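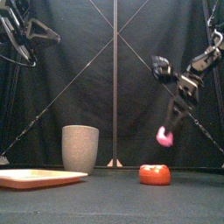
Chapter 7
Keeping Grain

7 min read
30 shares | 4 comments

The last chapter ended with the harvest. In most farming years the harvest lasts a few weeks, but people and animals need to eat in every week of the year, and the seed for the next crop has to be kept alive until sowing. The gap between these two facts is the subject of this chapter. It deals with what happens to grain after it has been cut and threshed, what can go wrong with it, and how farmers in different places have tried to stop it going wrong.

You will need the following terms. Most are explained again when they come up.

Moisture content: the share of the weight of the grain that is water.
Respiration: the slow process by which living grain uses oxygen and gives off heat, water and carbon dioxide.
Hot spot: a part of a grain heap that is warmer than the rest.
Airtight storage: keeping grain in a sealed space so that the oxygen inside is used up.
Carry-over: grain left from one harvest when the next one comes in.

7.1 Grain is alive

A grain of wheat is a seed. Inside the outer coat is a small embryo, and next to it a much larger store of starch, which the embryo will live on when it begins to grow. When the grain is dry and cool the embryo does almost nothing. It still respires, but so slowly that the loss in weight over a winter is too small to matter to the farmer.

Warmth and damp change this. Damp grain respires faster, and as it does so it produces more heat and more water. The heat cannot easily get out, as grain in bulk is a poor conductor. The middle of a deep heap can become warm to the hand while the outside still feels cold. Moulds, which are present in small amounts on nearly all grain from the field, begin to grow in the warm part and produce heat and water of their own. Left alone, the hot spot spreads. The grain there cakes together, smells musty, and will no longer germinate.

Wheat that is to be kept in bulk for several months in a cool climate is usually dried to a moisture content of 15 per cent or a little less. Oilseeds have to be drier. In hot countries the figures are lower again, because insects and moulds work faster in the heat.

7.2 Three kinds of loss

Losses in storage are usually grouped by cause, though in practice one often leads to another.

The first is mould, described above. Some moulds only spoil the taste. Others produce poisons that stay in the grain after the mould itself is no longer visible, and that are not destroyed by ordinary cooking.

The second is insects. The grain weevil bores a small hole in a grain, lays an egg in it and seals the hole. The larva feeds inside, so a heap may look sound for weeks while it is being eaten from within. Adult weevils cannot fly, and they reach new grain mostly by being carried there in old sacks, in sweepings or in carry-over. The saw-toothed grain beetle cannot easily attack a whole grain and does best where there are broken ones. Careful threshing, which breaks fewer grains, is therefore a protection against it.

The third is rats, mice and birds. These eat a good deal, but they spoil more than they eat, through droppings and torn sacks. They also carry disease. Unlike insects they can be kept out by the design of the building.

Theft and fire might be added to the list. Older writers on farming often gave them more space than weevils.

7.3 A village store: Lorkthorpe

The parish of Lorkthorpe lies on low, heavy land where the winters are wet. Its farmers could not simply put grain on the ground under cover, as the ground itself was damp for half the year. Their answer was the raised granary, a timber building set on mushroom-shaped staddle stones. The stones did two jobs. They lifted the floor so that air could move underneath, and the overhanging cap at the top of each stone was very hard for a rat to climb past.

The granary was reached by a short flight of steps that stopped short of the door. A person could step across the gap, but a rat could not easily jump it. Inside, the floor was divided into bins by boards that slotted into upright posts. The boards were added one at a time as a bin filled and taken out one at a time as it emptied, so that the person shovelling never had to lift grain over a high wall.

A surviving account book from the largest farm in the parish lists 400 bushels of wheat put into the granary in one autumn, and 30 bushels still there when the next harvest began. The writer records turning the heap with wooden shovels in December and again when the weather warmed in spring. Turning was heavy work, but it let the warm air out and mixed the damper grain with the drier. The same book has a line complaining of "the smell by the north boards", which suggests that it was not always done soon enough.

Wheat was often not threshed at once. It was kept in the ear, in ricks built on the same kind of stones, and threshed through the winter as it was wanted. Grain keeps well in the ear, and the threshing gave work to labourers at a time when there was little else for them to do. The straw came fresh to the cattle yards as well. The arrival of the threshing machine, which is covered in Chapter 9, put an end to much of this.

7.4 Storage underground: Stuncombe

On the chalk at Stuncombe the ground drains freely, and here a much older method was used. Excavation on the hill above the village found pits cut into the chalk, narrow at the mouth and wider below, with traces of burnt grain at the bottom. Pits of this sort are known from many Iron Age sites in southern Britain, and they are more than 2,000 years old.

At first sight a hole in the ground seems a poor place to put grain. The method depends on the seal. The pit was filled to the neck and closed with clay or dung, then covered with earth. The grain against the walls took up some moisture and began to sprout, and in doing so used up the oxygen in the pit and gave off carbon dioxide. Once the oxygen was gone the sprouting stopped, and so did the insects and most of the moulds. The outer layer was lost, but the grain in the middle stayed sound and could still be sown.

The weakness of the method is that it works only once for each filling. When the seal is broken air gets in, and the whole pit has to be emptied within a short time. A pit therefore suits seed corn, or grain meant for exchange, and is less useful for a household that wants a little every day. Many farms of the period also had small raised stores, shown by groups of post holes, and it is likely that these held the grain for daily use.

7.5 Stores in hot climates

In much of India the main problem is the rainy season. Grain harvested in spring is dry enough to keep, but within a few months the air becomes so humid that it starts to take up water again. Households have long used large bins of clay mixed with chopped straw, plastered smooth and raised off the floor on feet or bricks. The lid is sealed with mud after filling, and grain is drawn from a small opening near the base. Dried neem leaves are often layered in with the grain to discourage insects.

Devendra Kanaujia, who surveyed household stores for the Maurya project, found that families judged dryness by biting a grain. A dry grain cracks, and a damp one gives. He compared the bite test with readings from a Fleveo moisture meter and found that experienced people were seldom wrong about grain that was too damp, though they sometimes passed grain that was on the border. His survey also showed that the metal bins given out under earlier schemes had been well liked, but that those standing in the sun often had mould under the lid. Warm, moist air rose inside the bin and the water condensed on the metal when it cooled at night. Moving the bins indoors cured most of the trouble.

7.6 What the rest of the chapter covers

Sections 7.7 to 7.9 look at drying, first in the sun and on heated floors, and then by forced air. Section 7.10 describes the modern silo and the fans used to cool it. The final sections turn to the merchant and the state, and ask who held grain between harvests and what happened to prices when stores ran low.

Before going on, try this. Weigh out 500 grams of wheat, spread it on a tray, and leave it in a kitchen for a week. Weigh it again. Then move the tray to an unheated shed for a week and weigh it a third time. Keep a note of the weather on each day – you will need it for the exercise at the end of section 7.7.

Comments (4)

Zoia Kobzar
We used this chapter with our evening group. The part on pits was the one they argued over. Is there a source for the clay and dung seal, or is it from experiments?

marshfarmer
My grandfather's granary had the gap in the steps and I always thought a step had rotted away. Still standing, used for bikes now.

Tilly P
The tray exercise works but use a decent scale. Mine only read to the nearest 5 g and I got the same number twice.

Zoia Kobzar
Found it, it's in the further reading for 7.4. Thanks.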